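Chapter 10
The Entryway

Most homes have one spot where shoes, bags, keys and umbrellas pile up. In a house it may be a separate hall. In an apartment it may be only a strip of floor beside the door. Whatever its size, the entryway gets more wear than any other space, and small problems there are noticed every day. This chapter covers shoe storage, the placing of plants, and care of indoor footwear.

Mieczysław Chmielewska, whose household manual is quoted in several chapters of this book, gave the entryway one rule: the floor is for feet. Anything lying on it should be picked up before any cleaning starts. A plant that has tipped over comes first, as it takes up the most room and can be pushed farther under the furniture by a broom.
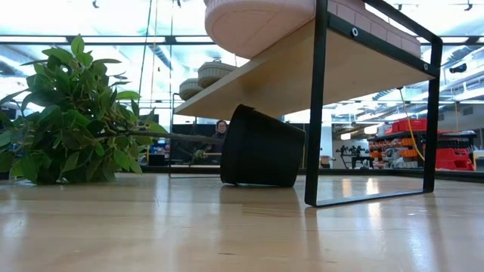 Figure 10.1 A fallen artificial tree and a low shoe rack.

Artificial plants are light for their height. The crown catches sleeves and bags, and a narrow pot gives little support. To set one upright, take hold of the pot and the lower stem together. Pulling on the leaves loosens them. If the plant falls again, put some 2 pounds of gravel in the pot or move it to a corner.

Shoes are next. Collect any that are on the floor, match the pairs, and return them to the rack with the toes facing the same way. A shoe that hangs over the front of the board is easily knocked off, so push each one back until the whole sole is supported.

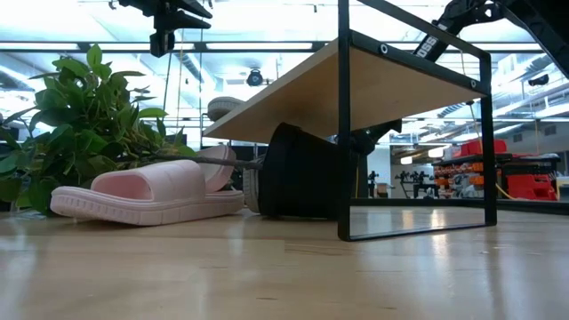

Figure 10.2 A pink slide sandal on its side near the overturned pot.

Indoor footwear needs different care from outdoor shoes. Fabric uppers hold dust in their folds, and the footbed collects lint along its border. Brush the folds first, then wipe the footbed with a damp cloth and let it air.

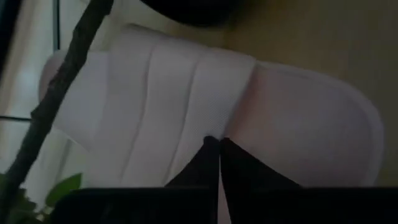 10.1 Choosing a Shoe Rack

Measure the wall before looking at racks. Allow 10 inches of width for each pair of adult shoes, and leave enough room for the door to open fully.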